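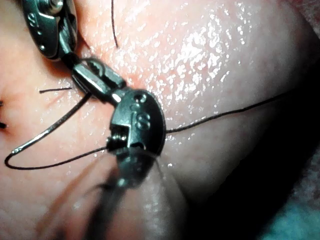
Fio preto e dois instrumentos metálicos sobre uma superfície semelhante a pele.

Perguntas frequentes – Oficina de sutura Cliltetti

Reunimos nesta página as perguntas que mais nos chegam de quem quer aprender a suturar, seja em pele sintética, seja em tecido de treino mais parecido com o real. A oficina é aberta a estudantes de medicina, enfermagem e veterinária, e também a quem já trabalha na área e sente as mãos enferrujadas. Adoramos perguntas, por isso a lista vai crescendo!

Nunca dei um ponto na vida. Posso inscrever-me?

Claro que sim! Metade da graça é ver alguém fechar a primeira incisão e ficar a olhar para o nó com ar de quem construiu uma ponte. O módulo inicial começa pela forma de segurar o porta-agulhas e só depois passa ao tecido. Pedimos apenas que leia as folhas de apoio antes da primeira sessão, para que os nomes dos pontos não sejam todos novidade.

Que pontos se aprendem no módulo inicial?

Ponto simples interrompido, ponto em U horizontal e vertical e sutura contínua simples. Se o grupo avançar bem, ainda há tempo para a intradérmica, que é linda quando sai direita (e um bocadinho teimosa quando não sai). Os nós ensinam-se primeiro com instrumento e depois à mão.

Porque é que usam fio preto?

Para treinar, o contraste ajuda imenso. Um fio escuro sobre uma superfície clara ou rosada deixa ver logo para que lado vai a laçada, se há uma volta a mais e onde ficou a ponta. Quem já tem prática pode experimentar fio violeta ou incolor, que obriga a olhar com outra atenção.

O fio enrola-se todo quando tento dar o nó. O que estou a fazer mal?

Provavelmente está a trabalhar com uma ponta livre demasiado comprida. Puxe o fio até sobrar uma ponta curta, de 2 cm, do lado oposto à agulha, e faça a laçada com o lado comprido. O fio também guarda a memória da embalagem: estique-o com suavidade entre os dedos antes de começar, sem o vincar. E nunca o aperte com a ponta do porta-agulhas num troço que vá ficar no ponto, que o metal marca e enfraquece o fio.

Com que força devo apertar?

A suficiente para os bordos se tocarem. Se a superfície fica franzida ou embranquece à volta do ponto (no tecido vivo isso quer dizer que há sangue a menos a passar), está apertado demais. Na pele sintética procure pequenas pregas junto à entrada do fio, são um ótimo aviso. Gostamos muito de um exercício em que se dão dez pontos seguidos, todos com a mesma tensão, e depois se passa o dedo por cima para sentir as diferenças.

Qual é a distância certa entre pontos?

Depende da zona e da espessura, mas há uma regra prática que serve para quase todo o treino: a distância entre dois pontos deve ser parecida com a largura de cada ponto, medida de um lado ao outro da incisão. Nas primeiras vezes vale a pena riscar marcas com caneta. Ao fim de duas ou três sessões o olho já faz as contas sozinho.

Devo comprar pele sintética ou usar tecido animal?

As duas coisas têm o seu lugar. A pele sintética guarda-se na gaveta, não cheira e aguenta muitas passagens. A almofada Widmer, que usamos no módulo inicial, tem três camadas e segura bem o nó. O tecido animal cede, escorrega e brilha sob a luz, e isso muda tudo: a agulha entra de outra maneira e os dedos perdem aderência. No módulo avançado trabalhamos com pé de porco, comprado no talho da zona e mantido refrigerado até à aula.

Como impeço que o tecido escorregue?

Uma compressa dobrada por baixo resolve quase sempre. Se continuar a fugir, prenda os cantos com alfinetes numa placa de cortiça. Seque as luvas de vez em quando e mantenha o tecido apenas humedecido com soro, sem poças à superfície. Já agora, incline o candeeiro para o lado – a luz de frente enche tudo de reflexos e esconde o fio.

Que instrumentos preciso de ter em casa?

Um porta-agulhas, uma pinça de dissecção com dentes e uma tesoura de fio. Chega perfeitamente! Escolha um porta-agulhas cujas pontas fechem por igual: ponha-o contra a luz, feche no primeiro dente e veja se passa claridade entre as faces. O estojo Brirnmont que emprestamos aos participantes traz os três e pode ir para casa entre sessões.

Como se limpam os instrumentos depois do treino?

Abra-os logo que acabe, passe por água fria e escove a articulação com detergente neutro. É no pino e nas ranhuras que os resíduos se escondem. Seque bem com um pano que não largue pelo, deixe-os abertos durante a noite e ponha uma gota de lubrificante na articulação. Instrumentos usados em tecido animal ficam reservados para treino e nunca voltam ao material clínico.

E as agulhas?

Vão sempre para o contentor de cortantes, mesmo as que só tocaram em silicone. Em cada mesa há um. Durante o exercício, a agulha que não está em uso fica presa no porta-agulhas e virada para baixo, nunca pousada no tecido.

Quanto tempo devo praticar por dia?

Pouco e muitas vezes. Quinze minutos diários dão mais resultado do que uma tarde inteira de ombros tensos. A nossa formadora Rahel Zaugg guardou um caderno do seu ano de aprendizagem, em que anotava cada ponto dado numa mesma almofada: parou no 593, quando o silicone se rasgou de vez. O caderno anda pela sala e é uma delícia de folhear.

Sou canhoto. As aulas servem para mim?

Servem, e temos porta-agulhas para canhotos. Avise na inscrição para lhe reservarmos um. As demonstrações são feitas dos dois lados, e as folhas de apoio têm os desenhos em espelho.

Onde e quando decorrem as sessões?

No centro de formação de Lultdale, sala 94, com início às 18h30. O próximo módulo inicial arranca em julho e o avançado vem logo a seguir. O estacionamento fica nas traseiras, e a porta lateral está aberta até às 19h.

Posso levar a minha almofada para casa no fim?

Pode e deve! Leve também o fio que sobrar da sua mesa. Se quiser que lhe vejamos os pontos feitos em casa, traga a almofada na sessão seguinte com a última linha ainda por cortar.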